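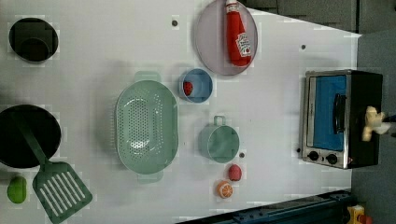
Do toy kitchens need this much stuff?

Every July our inbox fills up with the same question from parents and grandparents who have a birthday coming and not much floor space: which play kitchen set should I get? The catalogues have a ready answer, and it is always the big one. Orkico's summer leaflet offers a "complete chef collection". Jarkidon has gone further and calls its largest box a "culinary learning system", which is a grand name for some plastic fruit and a pan.

I am not against toy kitchens. Mine was a cardboard box with rings drawn on the top in felt pen, and I cooked on it until the bottom fell out. But I have grown suspicious of the claims on the packaging, and after a few months of playing shop, café and hospital canteen with other people's children, I would like to put a few of them to the test.

Take the word "complete". A set can have a pot, a frying pan, a colander, a measuring cup and a toaster oven and still leave a four-year-old asking where the spoons are. Children notice straight away what is missing for the game they have in mind, and the game they have in mind changes every ten minutes. No box is going to keep up with that. A wooden spoon from your own drawer will do nicely.

Then there is the food. Manufacturers love to count it, because every pea and grape can be added to the number on the lid. Uvum sells a tub of 500 pieces for playgroups, and there is a 1,000-piece version for anyone with a very large cupboard. What happens to it all? In my experience a strawberry, half an orange and a bottle of ketchup get used every single day, and most of the rest ends up under the radiator. The ketchup matters far more than you would think. It goes on everything, fruit included, and the child who has hold of it is in charge of the restaurant.

I am also not convinced by "promotes healthy eating". I have watched a child serve plastic vegetables with great care all morning and then refuse a real carrot at lunch as though it had insulted her. Perhaps it sinks in later. I would want to see some evidence before I paid extra for it.

The appliances are where the money goes. A toy toaster oven looks the part and I can see why people reach for it, but ask yourself what a child is going to do with it. Put things in, shut them away, take them out. That is a fine game and it can last a good while. It is also a game that works with a shoebox. If the toy version takes batteries, makes a noise and costs as much as the rest of the kitchen put together, I would leave it on the shelf. If somebody is giving one away, take it.

The plain things are the ones I would spend on. A colander is a hat, a drum, a boat and a sieve for the sandpit. A measuring cup goes in the bath. A bowl holds whatever needs holding, and a pan with a decent handle survives being dropped down the stairs. Look for pieces big enough for small hands to carry without both arms, and check that they nest inside each other, or you will be finding a home for that colander for years.

On colour, I have given up arguing. Half the toy kitchenware now comes in mint, pale blue and a sort of greyish lilac, to match the parents' own kitchens, I suppose. The children don't appear to care. A bright green vegetable is still the first thing they pick out of the pile, even when none of us can agree what vegetable it is meant to be.

A word on price. The Phùng catalogue, which several of you have forwarded to me, lists a starter box at 465 and the full kitchen at 1,780, before delivery. I went through both lists twice and I could not find anything in the second that would make the game much longer. There are more plates. There is a second pan. There is an apron, which will be worn once for a photograph.

My advice, for what it's worth: buy small, second-hand if you can, and wait. See what gets played with by the end of the first month, then add one or two things of the same sort. Wash everything in warm soapy water before it goes out, and throw away anything with a split in it. Small pieces should be kept well away from babies and toddlers, whatever the lid says about all the family joining in.

If you have a set that has lasted through more than one child, write and tell us what was in it. I would be especially glad to hear from anyone whose toy oven is still in use after a year.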